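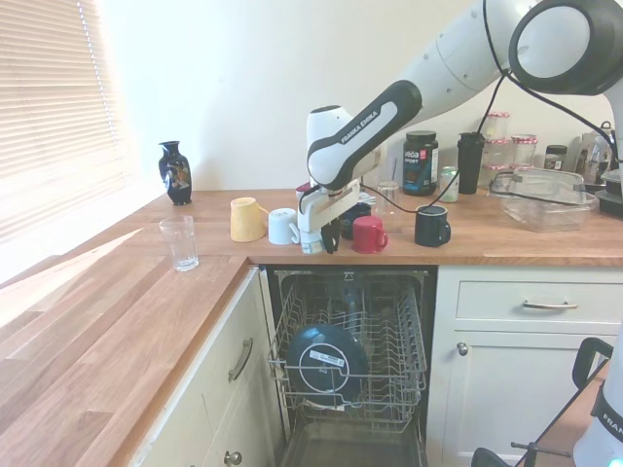 Flenen has released version 3 of Elleck, its motion planning software for robot arms working in home kitchens. The update went out in June to partner laboratories, including the group led by Darcy Penner at the Bañuelos Institute.

The new planner checks the path of the whole arm, from base to fingertips, before the gripper moves in among mugs and glasses. When an object is found out of place, a new path is prepared in up to 20 milliseconds – earlier versions stopped and waited for an operator.

Elleck 3 was tested on 1148 recorded grasps at the company's Tutstead office. "Crowded counters were the main source of planning failures reported to us," Penner said. Support for 2 arms sharing one workspace remains in beta. Existing license holders may download the update from their account page.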